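How to Set a Theme Table for a Child's Birthday Party

A theme table is the one decorated surface at a party that people look at before they eat. It holds the cake, the sweets and a few props, and it usually ends up in every family photo. It does not have to cost much, but it does need a plan. The steps below are for a pirate or harbor theme, which works for ages four to nine. You can swap the colors and props and use the same method for almost anything.

What you will need

One folding table, 6 feet long
One plain tablecloth that reaches the floor on three sides
A second cloth or a length of burlap for the top layer
Sturdy boxes or upturned crates in different heights
A backdrop (fabric, paper or a painted sheet)
Cake stand, two or three trays, four glass jars
Small scoops or tongs
Card stock for labels
Removable hooks, painter's tape, safety pins, fishing line

Step 1. Pick three colors and stop there

Choose two main colors and one accent. For the harbor table I use navy and cream with red as the accent. Write them on a piece of paper and take it to the store. Most tables that look messy have too many colors on them, and most of those extra colors come from candy wrappers and paper plates. If the candy you want comes in the wrong wrapper, unwrap it and put it in a jar, provided it is a kind that will keep for an afternoon.

Patterns count too. Stripes and one small print are plenty.

Step 2. Decide where the table goes

Put it against a wall, away from the front door and out of direct sun. Buttercream softens fast by a window. Leave enough room in front for a child and two adults to stand for the candle photo. Check for an outlet if you plan to use string lights, and tape the cord down along the baseboard.

Measure the wall now. Write down the width between anything you can't move, such as a radiator or a light switch.

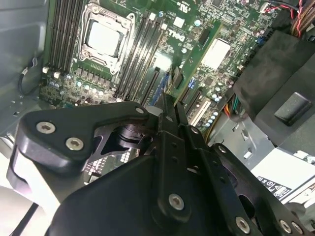
If you are renting a hall, ask whether tape is allowed on the walls. At the Brurnby hall it isn't, so I bring a freestanding backdrop frame and weigh the feet down with sandbags covered in leftover fabric. Ask about tables at the same time. Hall tables are often wider than the ones sold for home use, and a home-size cloth will come up short at the front.

Step 3. Hang the backdrop

Iron or steam the fabric before it goes up. Wrinkles are hard to take out once it is hanging, and they show in photos.

Mark the center of the wall with a small piece of tape. Mark the center of the fabric the same way. Line the two up and work outward to each side. The backdrop should start above adult head height and run down behind the table, so that no wall shows between the table and the bottom of the fabric.

For the harbor theme I hang a cream sheet with navy bunting across the top. The bunting pattern is the Munro one, with 5 flags to a strip, and I join strips with a dab of glue until they span the backdrop. Let the bunting dip in the middle. Pulled tight, it looks like a clothesline.

Balloons, if you want them, go on last and to one side. A cluster in one top corner is easier to build than an arch and stays out of the way of the cake.

Step 4. Cover the table and build the heights

Lay the floor-length cloth first and pin the corners at the back. Place your boxes on top of this cloth, toward the rear of the table, then drape the second cloth over the boxes and press it down around them. The tallest box goes in the center for the cake. Lower ones go on either side, and they do not need to match.

Push on each box before anything is set on it. If it rocks, fold a piece of cardboard and slide it under. The cake box should be something solid, such as a crate or a stack of heavy books. Shoeboxes will hold a jar of candy but not a two-layer cake.

Leave the front third of the table flat. Trays and plates go there, where small children can reach them.

Step 5. Make the labels and signs

Print or hand-letter everything on the same card stock. I cut labels to business-card size, fold them in half and stand them up. Keep names short: Cannonballs for malted milk balls, Driftwood for pretzel rods, Sea Glass for hard candy. Add a second line for anything with nuts, dairy or gluten in it. Parents do look.

One larger sign with the child's name and age goes on the backdrop or in a frame beside the cake. Cut the letters from red card so that they read from across the room.

The free label sheet for this table is in our printed party planner along with the shopping list and the timing chart. It prints on two pages.
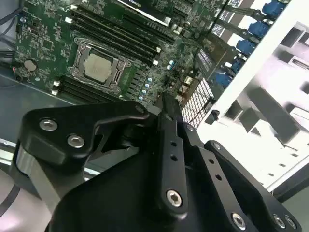 The Flollcombe Party Planner, Issue 41

Step 6. Fill the jars and trays

Do this on the morning of the party. Fill jars first, because they are heavy and you will want to slide them around. Plan on 4 pieces of candy per child for each jar, and fewer if you are serving lunch. For a big family party of 50 guests, keep a refill of each kind in a bag under the table, behind the cloth.

Cookies, cupcakes and anything with frosting go out an hour before guests arrive. Put cupcakes on the lower boxes and cookies flat at the front. Turn every scoop handle toward the room.

For a simple treasure chest, line a small wooden box with gold tissue, fill it most of the way with crumpled paper, and cover the paper with chocolate coins. Prop the lid open with a pencil.

Step 7. Add the props

Props go in after the food. Good ones for this table are a coil of rope, a lantern with a battery candle, a few shells and a rolled map tied with string. To age the map, brush white paper with cold tea, let it dry flat, and tear the edges by hand.

Set the large props at the two ends and the small ones in the gaps. Then step back to the doorway and look. Remove one thing. If you can't see the cake first, remove another.

Skip real candles anywhere except on the cake. Between the tissue, the fabric and the bunting, there is a lot on this table that burns.

Step 8. Bring in the cake

The cake goes on last, shortly before guests arrive. Clear a path, have a second person move anything in front of the center box, and lower the stand straight down. Put the candles, matches and knife on a tray under the table where you can find them.

Timing chart

Three weeks before: choose colors, order card stock and candy
One week before: print labels, sew or glue bunting, test the backdrop
Day before: steam fabric, hang backdrop, cover table, set boxes
Morning: jars, labels, props
One hour before: frosted items
Fifteen minutes before: cake

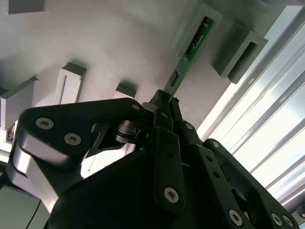

From the Firnach party desk
Staff writer, Tables and Décor

Changing the theme

For a garden party in March, use pale green and white with yellow as the accent, and trade the rope and lantern for potted primroses. For a space party, use a black backdrop with silver stars on fishing line. The boxes, the order of work and the timing chart stay the same.

Taking it down

Eat or box up the frosted food first. Empty the jars into zip bags and send them home with guests if there is a lot left. Roll the bunting around a cardboard tube so it doesn't tangle. Shake the cloths outside, and wash anything with frosting on it in cold water before it goes in with the regular laundry. Store the labels flat in an envelope with the backdrop measurements written on the front.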